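Furkar electric steamer: five months of dumplings, fish and a great many greens

Posted Monday, May 19, 2025
Filed under: Kitchen, Small appliances

I bought the Furkar in January, in the gloomy stretch when all I wanted for tea was something hot and soft, and I have used it so much since then that my old bamboo baskets have gone up to the loft. I did not expect to be this keen on a steamer! I'd always thought of steaming as what you did to broccoli when you were feeling guilty.

First, what I was after. My kitchen in Nirndale has a two-ring hob, and one of those rings is slow enough that I only trust it with soup. Any time I wanted rice and a sauce and something steamed, one of them had to wait. So a steamer with its own plug was the whole point, and I wanted a metal one, having had a plastic stacking set years ago that went cloudy and smelt of haddock until the day I threw it out.

Setting up took no time. You wash it, fill the bottom with water, run it empty for 13 minutes (the leaflet is firm on this) and then it's yours. There was a faint new-pan smell on that first go and none after. The leaflet itself is a folded sheet in tiny type, with a cooking chart that I'd treat as a rough guide at best. It wants carrots done for far too long. I've pencilled my own times all over it and it now lives inside the cupboard door.

Now the good part - the food. Fish comes out beautifully. A piece of cod with ginger and spring onion, set on a saucer so the juices don't drip away, is the best quick supper I know, and I've made it on nights when I would otherwise have had toast. Potatoes keep their shape and taste more of potato. Eggs peel like a dream. Leeks, which I have boiled to slime my entire adult life, turn out to be lovely if you stop in time and dress them while they're hot with mustard and oil.

Buns, though, are what I bought it for. I make a plain dough with a bit of milk in it, let it rise until it feels puffy, shape it, and then leave it alone for longer than I want to. My early batches were dense and a bit wrinkled on top, and I blamed the machine, quite unfairly. The trouble was me lifting the lid every few minutes to look. Leave it shut, turn the heat off at the end, and wait a little before you open it. I also put a square of baking paper under each one now, which has saved a lot of scraping.

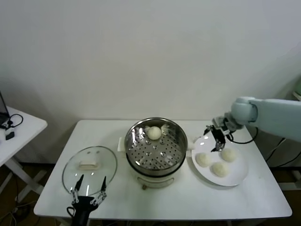
Zoi Bakalis wrote in to disagree about the baking paper: she brushes the metal with a little oil and says the bottoms come out smoother, with none of those creases you get where the paper has rucked up. She also starts her buns over cold water and lets them warm up along with it, which she reckons gives a softer crumb than putting them straight into full steam.

I've tried both since. The oil works well for buns and badly for dumplings, whose thin skins stuck and tore on me twice running, so I'm keeping the paper for those. The cold start I'm completely won over by. It adds a few minutes and the dough seems to like the gentler treatment.

Cleaning is easy enough. The metal parts go in the sink with everything else, and a wipe does for the base, which of course mustn't go under the tap. We have hard water here and scale builds up quickly, so every couple of weeks I simmer some water with a splash of white vinegar, tip it out and rinse. Do open a window.

My grumbles are small. The cord is too short for my worktop, so the steamer has to sit closer to the wall than I'd like and I pull it forward before switching on. It doesn't beep when it's finished, either. I use the timer on my phone, and one evening I forgot to, and those green beans were not fit for company.

I did borrow the Inudton from my neighbour Reijo for a weekend to compare. It's bigger and it has a proper timer, and if I were feeding a houseful I'd be tempted. It also takes up half the worktop and has more corners to scrub. For one or two people I'd have the Furkar every time.

Would I buy it again? Yes, tomorrow! Next on my list is a steamed lemon pudding, if I can find a basin that fits under the lid. The smallest one I own is too tall by the width of a finger, so if anybody knows of a squat one, please leave a note in the comments.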